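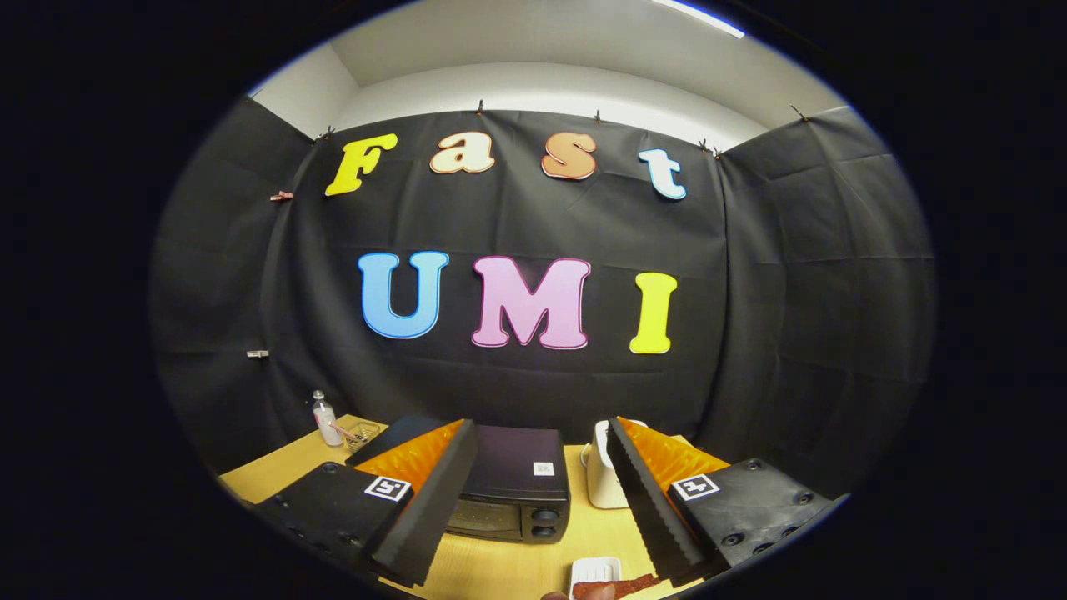 Has anyone's workplace brought in robots for the kitchen side of things? What changed for you?

Posted by stubbs_lane in Work and Careers

Hello all, first time posting here though I've been reading for ages. I work in a production kitchen that makes breakfasts and light lunches for offices - there are 16 of us on the early shift, and I've been there long enough to have trained most of the others. On Tuesday we were told that the company is bringing in two robot arms from a firm called Primow, to start in May. They'll be doing the plating and the loading and unloading of the small ovens, and to begin with they need some of us to "teach" them by doing our normal jobs with a hand-held gripper in place of our own hands.

I had a go at the gripper at the open afternoon and it's a funny old thing. You squeeze, the two fingers close, and you try to pick up a rasher without folding it in half. I was hopeless for the first few goes and then quite enjoyed it, I must say! But I came home and couldn't settle. My manager has been very decent and says no jobs are going, only that they'll "look different", and I do believe she means it. What I can't picture is what the day is like afterwards. Do you still talk to each other? Do you end up minding a machine for eight hours? And should I put my name down for the teaching part, or keep well out of it? One or two of my friends on the shift think anyone who does it is handing over their own job with a bow on top.

I'd love to hear from people who have been through it, in food or anything else. Sorry this has gone on a bit.

Rawiri Pryor

You haven't gone on at all, it's a big thing to have dropped on you and I remember the feeling well. I was at Benier for a good few years, on the packing side of a ready-meals line, and we had arms put in over one winter. I did the teaching with the hand-held grippers myself, so I can tell you how it went for me, though yours may go differently of course.

The teaching first. It's slower than you'd think and rather tiring on the wrist and the base of the thumb. We did 2,000 goes between us at one task, lifting a strip of something floppy off a tray and laying it on a dish, and by the end I was seeing it in my sleep. Ask for proper breaks and ask for them early, before a pattern gets set. We began with an hour on and ten minutes off, and it was too long - half an hour was much better. Ask too whether it's paid at your usual rate or a bit above. Ours was a bit above, but only after somebody thought to bring it up.

As for handing over your job, I understand why your friends say it, and I'd not fall out with them about it. My own view is that the arms were coming whether I helped or not, and by being in the room I got to say things like "no, you can't stack those while they're hot" and have them written down. The engineers were nice young people but they had never worked a breakfast shift in their lives. One of them was amazed that we turn a dish before we set it down. Well, everyone turns the dish!

Afterwards, the day did change. The lifting and reaching went down a great deal, and my shoulder thanked me for it. But the chat went down as well, and I was sorry about that. We used to stand across from each other, and once the arms were in we were 6 or 7 paces apart, each with a screen. It took us months to get the layout altered so that two people shared a station again. If I could go back I'd ask to see the floor plan before anything was bolted down, so please do ask for yours.

And get the "no jobs going" part in writing, with a date on it. Your manager may be lovely and she may also be moved to another site by summer.

Do let us know how you get on.

marmalade_jo

We had them at Tralow and I hated it for a month and then it was fine. Boring, but fine. You do end up clearing jams a lot. Wear good shoes because you stand still more than you used to and it gets you in the heels.

kettleside

Not in food, I'm in a laundry, so this may be no use to you. What I'd say is find out who is allowed to press stop. In our place it was only the supervisor at first and it caused no end of bother, with people standing there watching sheets go in crooked and waiting for him to come back from his tea. Now any of us can, and we've all had the training.

I'd put your name down for the teaching, by the way. You sound as though you liked it.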